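Open Metal Bins: Frequently Asked Questions
Brulura Storage, Clastimcombe

Answers to the questions we receive most often on the care and use of the Skurar range of open-topped bins. Compiled by Ilango Warrier, product support. Last revised June.

What is the Skurar bin for?

Small mixed goods that are picked out by hand or by other means and put back often: pouches, toys, figurines, spare parts. The sloping walls bring items towards the floor of the bin, away from the corners. It is not intended for liquids, food or loose powders.

What load will it take?

40 kg, spread evenly over the floor. Do not hang weight from the rim. The walls flare outward and will bend if the bin is lifted by one side when full.

Can it stand on a wooden table?

Yes, provided the top is flat and the whole base is supported. Fit felt pads if the table finish matters to you. A pack of 8 pads is supplied under part number 2740.

Why does the floor scratch so quickly?

Bare metal marks on first use. Fine swirling scratches come from items being turned and dragged, and from wiping in circles. They do not affect the strength of the floor. Wiping in straight lines with a soft cloth slows the process but will not remove marks already present.

Some areas of my floor look brighter than others. Is this a fault?

No. Reflections vary with the light and with the polish of the surface. Turn the bin through a quarter circle and look again — if the bright patch moves, it is a reflection.

The pale coating on a panel is coming away. Should I repaint it?

Only if flakes are reaching the contents. A worn coating with grey showing through can be left as it is. If you do repaint, remove loose material first, sand the ragged edge until it cannot be felt with a fingertip, and apply two thin coats. One thick coat will run and leave drips. Allow 24 hours before refilling.

Can scuffs on the side walls be cleaned off?

Try warm water and a little washing-up liquid. Pale marks that remain are usually wear in the surface and will not shift. Do not use wire wool, as it leaves a larger dull area than the scuff you started with.

How should soft and hard items be stored together?

Lay flat fabric items down first and put small hard items on top. A black pouch on a grey floor is easily overlooked in poor light, so keep dark items towards the middle.

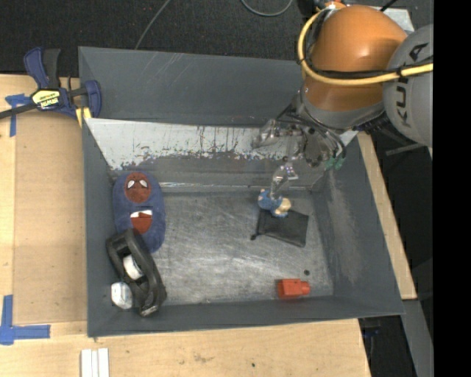

Blue and cream figurine overlapping the edge of a flat black fabric pouch, bin floor right of centre.

Do you sell a liner?

Yes. The Pisharody liner is a cut-to-size mat, 198 g, in plain grey. It reduces noise and scratching. Lift it out monthly and clear any grit from underneath.

Can I buy a lid?

No. The Skurar is made as an open bin only.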